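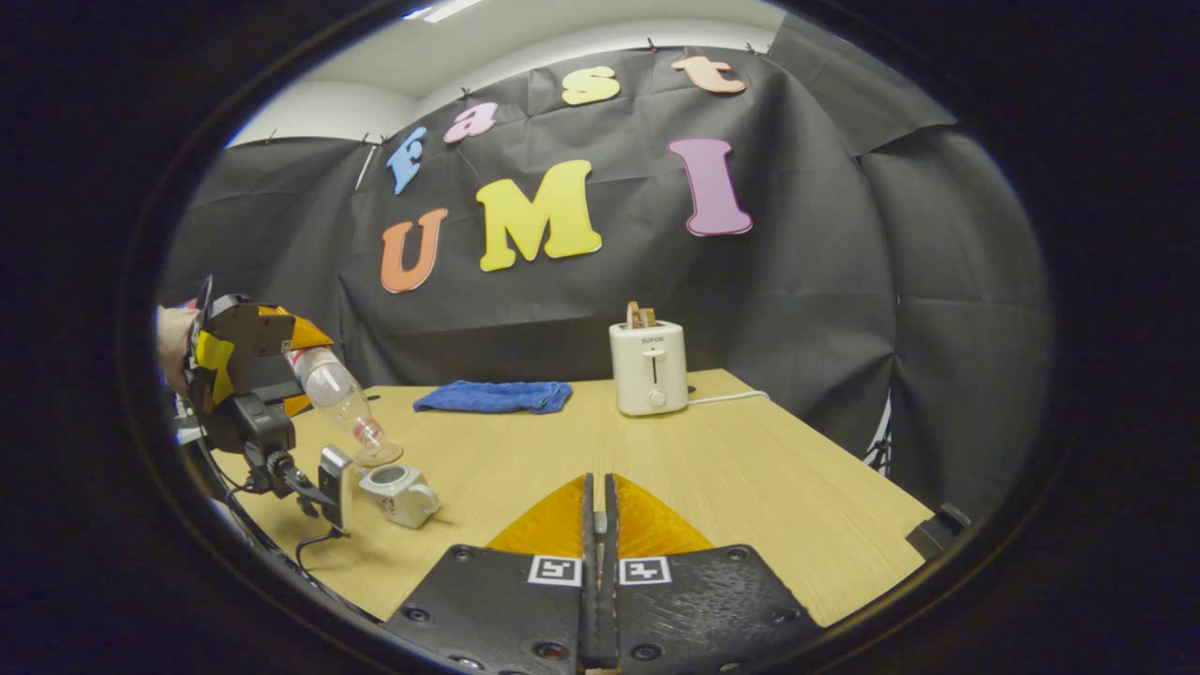

I gave up coffee after lunch in February, and I've been meaning to write about it here ever since, mostly because so many of you wrote back when I complained about my sleep. So this is the long version, get comfortable! I'd been a five-cups-a-day person for most of my working life, and the last of those cups was usually poured around the time other people start cooking dinner. What finally got me was the size of the thing. I used to drink out of a bucket, basically, a big brown souvenir mug from Prestmont that I measured one evening at 499 milliliters (right up to the rim, over the sink, don't ask). Now I use a small white mug like the one on the wooden table up there, and whatever goes in it, I've had a small one and that's that. It sounds silly but it did more for me than any of the apps.

Newsletters > Slow Kitchen > Letters

Anyway. The first week was rotten. I had a headache that sat behind my left eye and I was short with everybody, including my sister, who had only called to ask for a soup recipe. I'd read that you should taper, and I did not taper. I went from five to two overnight, both before noon, because I was annoyed and wanted it over with. If you're thinking of trying this, go slower than I did. Drop one cup, wait a few days, drop another. I was fine by the second week but I could have skipped a lot of moping.

The bigger surprise was that I missed the walking to the kitchen. I work at the back of the house, in what used to be the sewing room, and at three every afternoon I'd get up, put the kettle on, look out at the neighbor's pear tree, and come back with something hot. Take the coffee away and I was just sitting there at three with nothing to get up for. I tried plain water and that lasted two days. I tried those fruit teas in the bright boxes, which smell wonderful and taste like the box.

Then Danylo Yatsenko, who some of you will remember from the bread issue, sent me a parcel of dried linden flowers from a shop called Hrynyshyn. He grew up drinking linden when he had a cold and couldn't believe I'd never had it. You put a good pinch in the pot, pour the water on just off the boil, and leave it alone for ten minutes with the lid on. It comes out pale gold and smells a bit like honey and a bit like hay. I add a slice of lemon if I have one. I've gone through three bags now and I'm on to the fourth.

I've also been roasting barley, which is easier than it sounds. Put a cup of hulled barley in a dry skillet over medium heat and keep it moving. It takes 24 minutes on my stove, yours may be quicker. You want it the color of a dark penny, past the point where you start to worry but before it smokes. Let it cool, then simmer two tablespoons of it in four cups of water until the water goes properly brown. Strain it. It keeps in the fridge for a few days and it's good cold too, which I found out in August when I couldn't face the kettle at all. It's toasty and slightly bitter, and with a splash of milk it scratches the same itch as the four o'clock coffee. My husband says it tastes like the crust of a loaf. He meant it as a complaint and I took it the other way.

The third thing in rotation is chicory, and I'm less sure about that one. I bought a tin from a brand called Stukska and the first mug was so strong I could feel it in my ears. Half a teaspoon is plenty! It's sweet underneath, nearly like molasses, and I do like it on a cold morning mixed half and half with real coffee. On its own in the afternoon it's a lot.

Now the sleep, since that was the whole point. I'm not going to tell you I sleep like a baby. I still wake up most nights and lie there composing emails. But I go back down quicker, and I've stopped having that wired feeling at eleven, when I'd be exhausted and also ready to reorganize the linen closet. I kept a notebook by the bed for a while and then lost it behind the bed, so I can't give you a chart. My feeling is that it took a month before I noticed any difference, so if you try it for a week and want to throw your mug at me, hang on a bit longer.

A few of you asked about decaf. I've got nothing against it. I bought a bag from Skurkero, the roaster that took over the old shoe repair place, and it's very nice coffee, but for me it kept the habit too close to the old one. I'd have a decaf, and then I'd think, well, one real one. You may have more backbone than I do. Their bag is on the expensive side but they'll grind it for you while you wait, and they have a bench out front in the sun.

One more thing on mugs, as I got carried away earlier. My small white one holds 290 milliliters, and it was the last one left of a set of 12 my mother had when I was a kid. It has a chip near the handle that I turn away from me. The Prestmont monster is on the windowsill with pencils in it.

Next time I want to do soups, the thin brothy kind that you can drink standing up, and I'd love to hear what you make when you're cold and can't be bothered. Reply to this letter and it comes straight to me. If you have a grandmother's remedy involving onions, I especially want that. And if anyone knows where to get linden by the pound, please write, I'm running low and it's only going to get darker out.

2020-11-21

Shares 24 | Comments 12

You're reading the free edition of this newsletter. Enter your email address to get the next letter in your inbox. You can unsubscribe at any time.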